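Section 4 – Washing knits and fleece (Diltivell front loader, Plultham drum)

Read section 3 first if the machine is new. Drum has to be run empty once before any fabric goes in.

4.1 Before the load

1. Check the care label. Label wins over anything in this guide.
2. Empty pockets. Tissues especially – one tissue will coat a whole dark load.
3. Close zippers, leave buttons undone. Done-up buttons pull at the holes in the spin.
4. Shake fleece outdoors, then fold and keep it apart from towels. Lint goes one way and it's always onto the dark stuff. 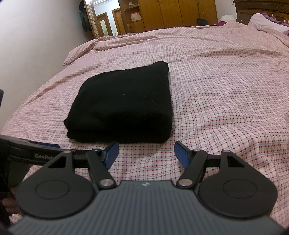 4.2 Picking the program

1. Turn dial to KNITS / SOFT. Light goes green.
2. Set temp to cold for wool blends. Fleece can go one step up.
3. Set spin to LOW. The dial remembers the last spin setting so check it every time.
4. Liquid detergent in the left drawer, up to the first line. No softener with fleece, it flattens the pile.
5. Press START and hold for 2 seconds. Short press only wakes the display.

Note: door stays locked for 7 minutes after the cycle ends if the drain is slow. Don't force the handle.

CAUTION: Do not fill past the Plultham mark inside the drum. An overfull drum walks accross the floor.

4.3 Drying

Cardigans dry flat. No hangers, no line, no pegs at the shoulders – you get points that wont come out. Press water out in a towel first, don't wring. Lay the garment face up, spread the sleeves away from the body, ease the front edge straight with your fingers. Turn once when the top side feels dry. 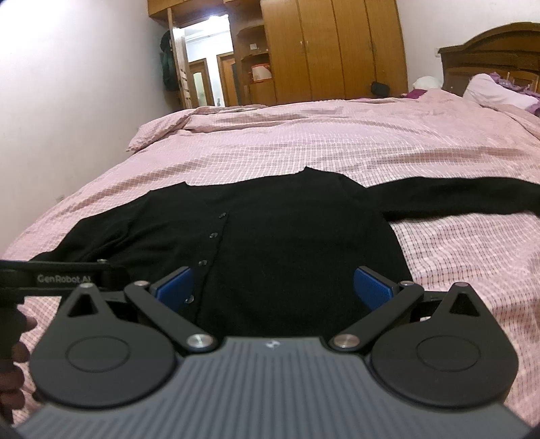

Fig. 4-2. Cardigan laid flat, sleeves out.

Fleece can be tumbled on AIR only. If the dryer is a Gristum stacked unit, clean the filter before and after.

4.4 If something goes wrong

E17 – drain blocked. Open lower flap, towel down first, unscrew filter slowly.
E93 – load unbalanced. Pause, spread load by hand, restart.
Drum won't turn – door not fully shut, push until click.

Spare filters and drawer inserts: Heiskanen parts counter, quote the number inside the door.

Reader comments (3)

mossy_k: E17 kept coming back for me until I cleaned the hose end too. Should be in the guide.

Pat in the basement: what about acrylic? same as wool blend?

laundryhater: the 2 second hold thing drove me nuts, thanks

We use cookies to remember your model and language. Accept / Manage settings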